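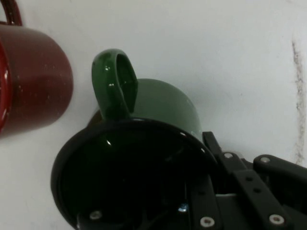
Kitchen and Floor Assistant, Kulent Tea and Coffee Room

Part-time, permanent. 19 hours a week over four days. Start date in January, with some flexibility for the right person.

Kulent is a tea and coffee room with a small retail shelf at the front. We are owned by Mahmoudi, a family company that also runs a bakery on the other side of the river. We have two floors, a kitchen at the back and a yard with tables that we open when the weather allows. We serve breakfast and lunch, and cakes until we close at 5 p.m.

We are looking for one person to split their time between the kitchen and the floor. The last person in the job stayed with us for several years and has moved on to train as a baker at our sister site.

What the job involves

On a normal shift you will start at 9:30 a.m. and finish a little after 2:30 p.m. The first part of the shift is mostly kitchen work: putting away the morning delivery, slicing bread, making up salads and sandwich fillings, and running the dishwasher. From 11:30 you will be on the floor, taking orders, carrying food and drinks, clearing tables and working the register.

You will not be expected to make coffee in your first month. After that we will train you on the espresso machine at quiet times, and most people are comfortable with it by the end of their second month. Tea is simpler but we take it seriously. We keep loose leaf teas from Tondus and each has its own brewing time, which is written on the tin.

Everything we serve to customers who are sitting down goes out in real cups, mugs and plates. That means a lot of washing. The dishwasher takes a full rack in four minutes, and at lunch it hardly stops. Glasses and teapots are washed by hand. If you dislike washing up, this will not be a good job for you, and we would rather say so now.

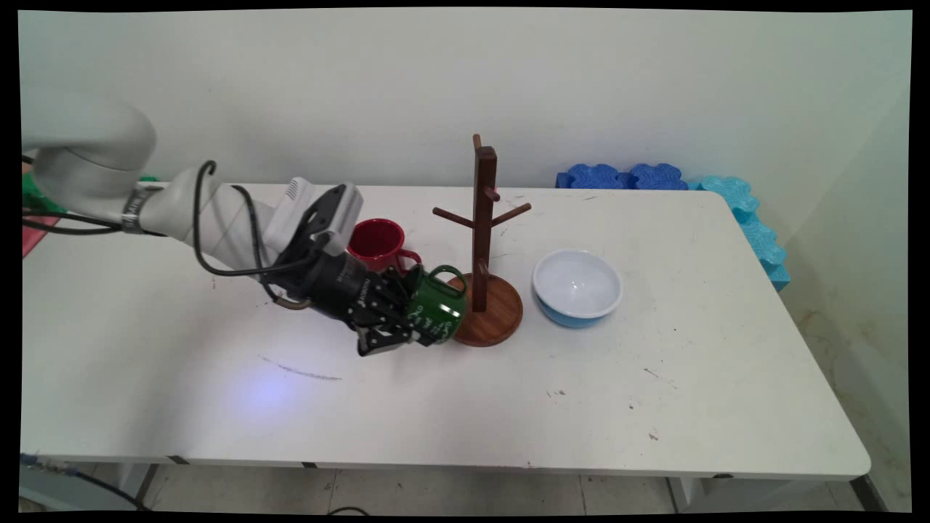 There is also some lifting. Milk crates and flour sacks come in through the back door and have to be carried down five steps to the store. We have a hand truck for the flat part. If you have a reason you can't lift, please still apply and tell us, as the morning delivery can be given to someone else on the shift.

Once a week, on Wednesday, we do a deeper clean after lunch. The shift on that day runs an hour longer. It covers the fridges, the shelves behind the counter and the extractor filters, and everyone on the rota takes part, including the manager.

Who we are looking for

You don't need to have worked in a cafe before. We have hired people from stores, schools, warehouses and straight from home, and they have all learned the work. What we do need is someone who can:

be on time for a 9:30 start
stand and walk for a five-hour shift
be polite to customers when the line is long
follow a written recipe and a cleaning sheet
add up a bill on paper if the register goes down

A food handler card is useful. If you don't have one, we will pay for the course and for the hours you spend on it, and you must pass within your first 30 days.

It would help if you speak a second language, but it makes no difference to the pay.

Pay and benefits

Base pay is $400 a week before tax. Tips are pooled and shared by hours worked, and they are paid in cash at the end of each week. Kitchen and floor staff get the same share per hour.

You will get a free meal on each shift and drinks whenever you want them. Staff can buy anything from the retail shelf, including the Tondus teas, at cost. After six months we add a yearly allowance of $270 for shoes and work clothes, which you claim back with receipts. We provide aprons and wash them.

Paid vacation starts building up from your first day. We close for a week in the summer and for several days at the end of the year. Those closures are paid and do not come out of your own vacation time.

Hours and rota

The four days are Tuesday, Wednesday, Thursday and Saturday. The rota goes up two weeks ahead. You can swap shifts with other staff as long as the swap is written on the sheet in the kitchen – please don't arrange it only by text. We do not use on-call shifts and we don't send people home early without pay when it is quiet.

Extra hours come up now and then, mostly when the room is booked for a private event. These are offered to everyone and you are free to say no.
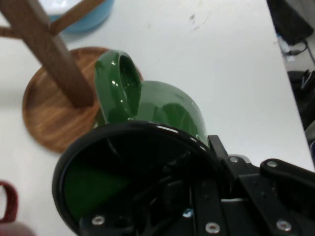 Getting here

We are on the ground and second floors of the Clakano Building, next to the post office. Bus 579 stops across the street. There is no staff parking, but there is a locked bike rack in the yard and we will give you a key. The street gets busy before nine and clears after that, so the drive in for a 9:30 start is usually fine.

The kitchen and the front room are step-free from the yard entrance, apart from the store mentioned earlier. The upstairs room can only be reached by stairs. If this affects you, we can arrange your shifts so that you work on the ground floor only.

How to apply

Send us a short note that says who you are, what you have been doing for the past couple of years and why the hours would suit you. One page is plenty. A resume is fine if you have one ready, but we don't require it. You can email the note or hand it in at the counter in an envelope marked "Kitchen and Floor." Please avoid coming in between noon and 2 p.m., when whoever takes it from you will have no time to talk.

Please include a phone number and the best time to reach you, the names of two people who can speak for you (family members don't count), and the earliest date you could start.

We read notes as they come in and will reply to everyone, usually within ten days. People we want to meet will be asked in for a chat of half an hour, followed by a paid trial shift of three hours. The trial is paid at the normal hourly rate whether or not we offer you the job. Wear flat closed shoes and tie back long hair. You will be shown what to do and will work next to one of us the whole time.

We will close the ad once the job is filled. If it is still on our website, we are still looking.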